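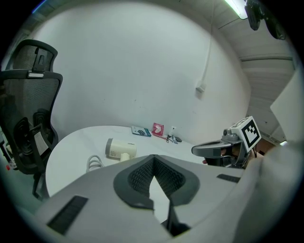

Hair dryer and small items on the white table

Grooming table: common questions

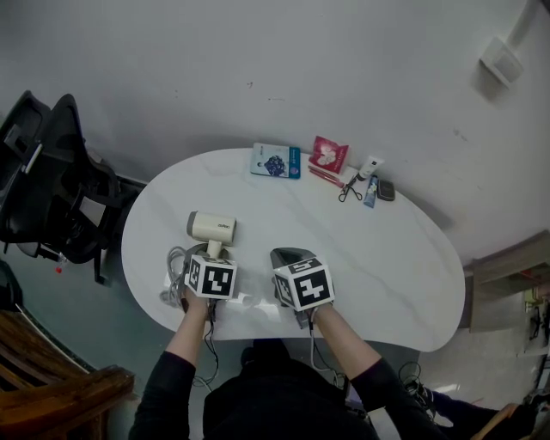
Lillham Residents' Services, Personal Care Team

Can I use the hair dryer in my room?
No. It stays at the table. Sign it out with Letay Adugna if you need it for longer than 28 minutes.

How should I leave the cord?
In loose loops next to the dryer. Do not wrap it around the handle.

Where do the packets and tubes go?
Along the back, by the wall. Keep the front clear for whoever is sitting there.

Can I borrow the eyelash curler?
Yes. Wipe it first. Replacement pads are in drawer 4.

Something is missing or broken. Who do I tell?
Costel Oprea, room 17. Leave a note if he is out.

Last updated September 16, 2024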